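25/09/2022
Sorting table, small room

Cleared the white table this morning and wiped it down before putting anything back. The old paper labels were peeling again, so the names now go straight on the tabletop in thin black marker. Tested the marker on a corner first. It comes off with rubbing alcohol and a cloth, but not with plain water.

Two wicker trays came out of the Stuker box. I had wanted the deeper ones from Hinrichs, but the low sides are easier to reach into and you can see what is in them without leaning over. 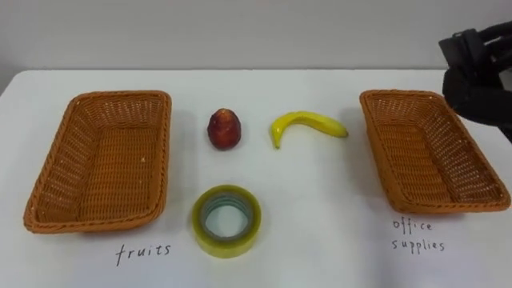 Bumach, workshop technician

Fruits on the left, office supplies on the right. The tape, the banana and the red fruit start out between the trays, and both trays start empty. Please keep it that way at the beginning of each round. Last time I found pens already in the supplies tray and had to throw out the round.

The writing sits in front of the trays. I tried it behind them first and the rims hid half the letters. "Office supplies" goes on two lines so it fits under the tray.

The weave catches crumbs and bits of fluff. Turn the trays over and tap them out before you start. Don't use the vacuum, it pulls at the braid.

Round sheets are in the Tesel folder. Last entry was 160, so carry on from there and don't start a new count. If a tray gets bumped, push it back to its word and note it on the sheet.

Still to do: find a second roll of tape, order another thin marker, ask whether we can keep this table until December. The stapler is on shelf 934 with the spare cloths. It can go in as the next office item once somebody finds staples for it.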